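Bench arm walk-through, February
Checklist and comments for the Ovora repair room

Okay, so this is my second pass through the list. Solomiia Palamarchuk asked for something with more in it than ticks, and I do like to talk, so each item has its comment right under it. The job we're looking at is the one everybody keeps asking me about: can the arm do the boring PC work yet, meaning pick up a memory module, get it over the board and put it in the slot? 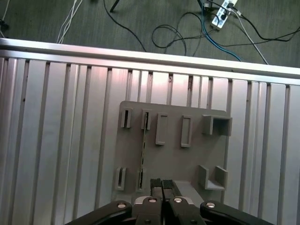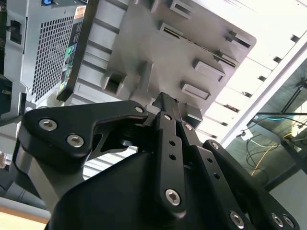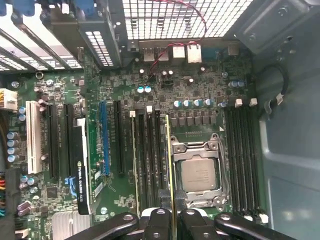
The gripper at work, with the open tower and its green motherboard in the last picture.

1. Floor around the bench clear of cables
NO. There's a power strip on the carpet just past the rail, plus a loose black cable lying in loops, and that's right where I'd want to put my feet if I had to reach over in a hurry. Please get the long runs into a cover. The loops can just be coiled and hung up, two minutes' work!

2. Emergency stop within reach of the person watching
YES. Tested from the chair and standing up. I'd still like it on the left, but I'm left-handed, so take that for what it's worth.

3. Finger pads clean and firmly attached
YES. I wiped them with a dry cloth and gave each one a tug. No lifting at the corners.

4. Screws and bolts on the gripper linkage tight
YES, after a fix. One of them took a small turn with the hex key – I've put a paint dot on it so we can see if it creeps.

5. Gray holder plate fixed down
PARTLY. It didn't slide when I pushed it, but it rocked a little when I pressed on a corner. The holders themselves look fine to me, the narrow slotted ones and the bigger boxy one too. If the plate shifts even a hair, the arm goes to where the part used to be, and a person would just notice and adjust. That's the whole gap between us and the machine right now, if you ask me.

6. Tower unplugged before anything goes inside
YES. Mains lead out, power button held down, and I checked it myself before the first move. Keep doing this every single time, please, including when you're "only testing the approach."

7. Loose wires kept out of the gripper's path
NO. There's a red and black twisted cable hanging down over the vent grille in the tower, and a bundle of colored wires near the board edge on the other side. I'd tie both back. A hand pushes a wire aside without thinking about it, and I wouldn't count on the arm to do the same.

8. Memory module held upright over the board
YES. It was standing nice and straight in the fingers, a bit to the left of the processor socket. I was pleased with this one! Holding a thin thing by its sides without squashing it is harder than it sounds (I've dropped plenty).

9. Module seated without a person helping
NOT SIGNED OFF. I'm leaving this open until I've watched it done start to finish with my hands in my pockets. Lining up is one skill and pushing down with the right force is another, and I want to see the latches close. Graphics card stays where it is for now, nobody is to try that one with the arm.

10. Run log filled in
YES. The counter read 2,528 when I closed the book. Handwriting is still terrible, and some of that is mine.

Other comments
People from Zhuravel asked whether the arm could also sort the screw trays and wipe down the bench. Wiping, maybe, with somebody close by. Screw trays I'd leave alone. At home I'd be happy if a machine could just empty the dishwasher, and I'm not holding my breath for that either – a mug is slippery and never in the same place twice.

To do before the next pass: cable cover (item 1), new clamps for the plate (item 5), ties inside the tower (item 7). Solomiia has the clamps on order through Zanico. Items 1 and 7 can be done today by whoever reads this first.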